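Desk hygiene

Desk hygiene, also called workspace minimalism, is the practice of keeping a work surface free of all but a few objects, in the belief that this improves concentration. The term is used mostly in office management and in advertising for furniture. Evidence for the main claim is thin.
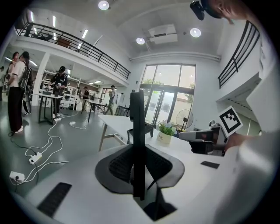
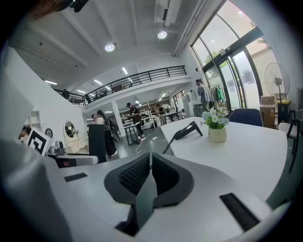
White work surfaces: a desk with a monitor (first), a table with potted white flowers and a tablet stand (second).

Origins

Clear-desk rules began as a security measure. Offices that handled private records required papers to be locked away at night, and cleaning crews preferred it. The idea that a bare desk also produces better thinking came later, and its source is hard to trace. The furniture maker Texier used it in sales material for its Kundstead line, citing "studies" that the material did not list.

Claims and evidence

The figure most often repeated comes from a trial at the Risstead office of Fliltico, an insurance firm. Of 109 employees enrolled, 107 finished. The clear-desk group reported better focus after 12 weeks, but focus was self-rated, and the group had been told what the trial was meant to show. There was no measure of work done. A follow-up at 8 months found no difference between the groups – a result that advertising for the method tends to leave out.

Supporters reply that tidy desks are easier to clean and to share. This is probably true, though it is a separate claim.

Plants

Many guides allow one plant or a vase of flowers as an exception. The usual reason given is cleaner air, but a single pot has little effect on the air in a ventilated room. Some people like having one.

See also: Clear-desk policy; Hot desking; Open-plan office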